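Ballville Robotics Club
Two-Arm Bench Guide for Student Teams
Section 5: Preparing and Running the Flower Handling Task

Revised Tuesday, June 2, 2020. Replaces all earlier printed copies of this section.

5.1 Purpose

This section covers bench preparation, start-up and normal operation for the flower handling task. It applies to teams entered in the Simard Cup and to students completing the second half of the Vandarov project course. Teams must have passed the checklist in Section 4 before switching on either arm.

5.2 Before You Begin

A team consists of an operator, a safety lead and a recorder. The safety lead stands within reach of the stop button for the entire session and performs no other duty. Long hair must be tied back, and lanyards and loose sleeves are not permitted at the bench.

Artificial stems only are used for this task. Stems with exposed wire ends should be handed to Ms. Melnyk for repair or disposal.

5.3 Preparing the Bench

1. Wipe the tabletop with a dry cloth.

2. Place the flower basket on the left side of the table.

3. Check each gripper for play by hand, with the power off. If the fingers move sideways, stop and report it.

4. Follow each cable from the gripper back to the base. Cables must have enough slack for the wrist to turn fully, and must not pass between the fingers.

5. Clean the camera windows with the lens cloth from the Evlow kit. Do not use paper towels.

6. Lay out the stems and loose leaf sprigs required by your task card.

NOTE: Leaf sprigs come off the stems easily. A sprig that detaches during a run stays where it falls until the run is over.

5.4 Start-Up

1. The safety lead announces "Power on" and waits for the other team members to step back to the floor line.

2. Switch on the left arm, then the right arm. Wait for the ready message from each before continuing.

3. Open the Evlow console and load the team profile. The joint speed limit must read 38 percent or lower. Teams in their first term are held to 14 percent.

4. Send both arms to the home position.

5. Confirm that both camera views are live and that neither is frozen - wave a stem in front of each one to check.

CAUTION: Never reach over the table while either arm is powered, including when it appears to be at rest.

5.5 Picking and Holding a Stem

1. Select the arm that will make the pick. The other arm remains open and empty until it is needed.

2. Bring the fingers to the stem below the flower head, clear of any side branch.

3. Close the gripper in short steps. Stop as soon as the stem is held, as further pressure will flatten the plastic.

4. Lift straight up before making any sideways move. 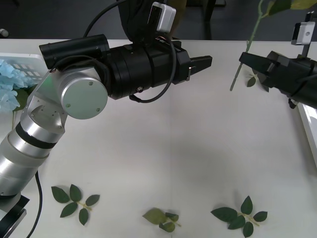
5. Hold for 1000 milliseconds before the next command. The recorder notes the start of the hold on the run sheet.

6. If the task card calls for a transfer, bring the empty gripper in slowly and close it on the stem before the first gripper opens. At no time should both grippers be open with the stem between them.

NOTE: A stem that swings after the lift has usually been gripped too close to one end. Lower it, release it and try again. Repeat attempts carry no penalty in practice sessions.

5.6 If Something Goes Wrong

Any team member may call "Stop." The safety lead presses the button at once and asks questions afterward. After a stop, the team must return to step 1 of Section 5.4. Skipping ahead to the home command is not allowed - the arms may have lost their reference position.

Damaged leaves and split stems are entered in the parts log. Arm faults are reported to Mr. Fraser in person, and the bench stays closed until he has signed the fault card.

5.7 Shutdown

1. Release any held stem over the table at low height.

2. Send both arms home and switch off the right arm, then the left.

3. Gather all stems and sprigs and return them to storage.

4. File the run sheet in the team binder.

Questions about scoring are covered in Section 7. Bench bookings for September open through Lorne Fraser; requests for replacement stems go to Francine Melnyk.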